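Souad Soliman has been teaching people in Brorkow how to look after their smoke alarms for so long that she can no longer walk into a friend's house without glancing up at the ceiling. She laughs about it, and then she glances up at mine.

We met over tea in her kitchen, where the kettle hardly got a rest, and she was as generous with her time as everyone had told me she would be. Her free home safety evenings in Hundatgate started with a handful of neighbors and now fill all 40 chairs in the hall (on a good night, anyway!).

"People are lovely, but they put one alarm in the hallway and feel they're finished," she told me. "You want one on every floor, one inside each bedroom and one outside the place where people sleep. I say it every time – and then I say it again before they get their coats."

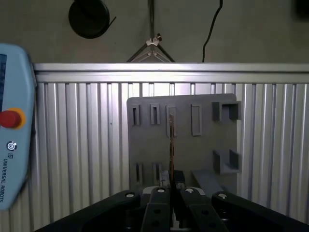 How often should an alarm be tested?

"Once a month, with the test button," Souad said. "Pick a day you'll remember. Mine is the day I pay the gas bill, so I'm already in a mood to hear something unpleasant."

She is just as firm about age. An alarm should be replaced ten years after the date printed on the back, even if it still beeps when you press the button. She once helped her friend Doaa Shawky go through the whole house, and they found 2 that were older than Doaa's youngest son, who was by then learning to drive.

Cooking is the other thing she worries over. "If the alarm goes off every time you fry onions, move it farther from the stove. Please don't take the battery out and leave it in a drawer."

The next evening in Hundatgate is in June, and Souad will be bringing the cake again.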